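Search this site
Enter keywords
Go

Changing the way I keep receipts

Posted in Household, October

Last year I did my tax return over three nights at the dining table with a shoebox of faded dockets. Half of them were on thermal paper and had gone blank. I claimed less than I was entitled to and paid my accountant, Maricica Neagu, for an extra hour of sorting. She was polite about it, but she did charge for it.

I work from home four days a week and run a small editing business on the side, so I have two sets of expenses that need to stay apart. My old system was one box for everything. The new one has been going for eight months and I'm writing it down mostly so I can remember what I decided.

The first change was a separate debit card for the business. I should have done this years ago. It took one visit to the branch on a Thursday and there is no monthly fee as long as the balance stays above $200. Anything on that card is business. Anything on the other card is not. If I use the wrong one I transfer the money across the same day and put "wrong card" in the description field.

The second change was photographing paper receipts when I get home, before I put the shopping away. They go into a folder for the month. I name each file with the shop, the amount and a word for the category, so a box of printer paper ends up as "Mercado 32 paper". I tried two apps that were meant to read the details automatically. One read every total as the GST amount, and the other wanted a subscription after the trial. Typing the name takes me less time than fixing a wrong one.

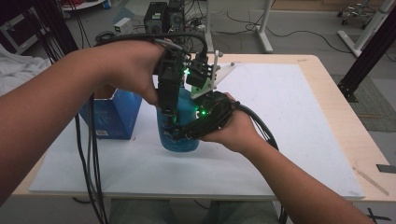 Power and internet were harder. I used to estimate my hours at the end of the year, which Maricica didn't like. Now I write my start and finish times on the wall calendar in the kitchen and add them up on the last day of the month. My partner Sebastian writes his on the same calendar in green pen. It's a bit crowded but it works, and the calendar goes in the file with everything else when the year is over.

I still keep the paper for anything over $200, along with the warranty if there is one. The office chair was $410 and I've already needed that receipt once, when the gas lift went. The shop wanted the original docket and wouldn't accept a photo.

Backups are a copy on the computer and another on a USB drive in the desk drawer. I update the drive monthly when I do the hours. I missed July and did two months together in August.

There are a few things I haven't sorted out. Emailed invoices are still in my inbox under a label, and I need to save them with the rest. I also don't know what to do with parking, as the machines at the Brammont library only give a receipt if you ask before you pay, and I usually forget.

Print this post
E-mail this post to a friend

Recent posts
Cleaning out the linen cupboard
Comparing home insurance renewals
What we spent on the back fence
Library holds and how long they take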